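Slide 3 -- house rules for the cell

Right, so this is the bit where I get preachy, sorry in advance! When we moved the pick-and-place work over to the Brolton bench in April we had no written rules at all, just habits, and everybody's habits were different (mine included).

First one: cables. Before you press go, trace every lead with your finger from plug to plug. If it can reach the fingers, it gets clipped back or it comes off. Pause here, let them groan.

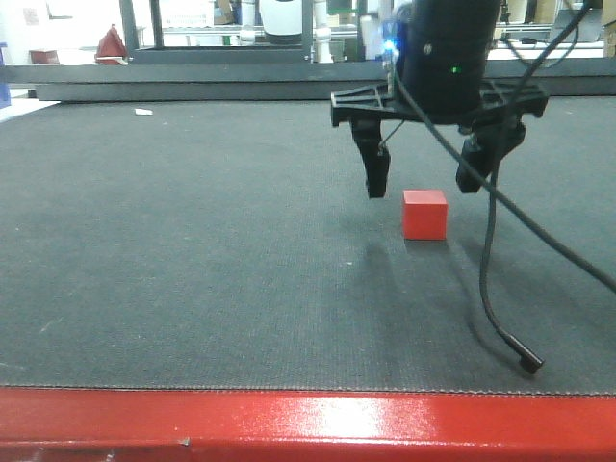 Second: speed. Any new program runs its first 4 cycles at crawl, hand on the stop button, and I don't care how many times it worked in the simulator. Oberholzer asked us for 225 clean picks before sign-off and we've kept that number -- it's dull, but it does catch things.

Third: write down the misses too. A log with only the good picks in it is no use to whoever is on next.

Mention the Grudano checklist, copies by the door. Then ask who has stopped a run in the last week. Wait for hands before moving on to slide 4.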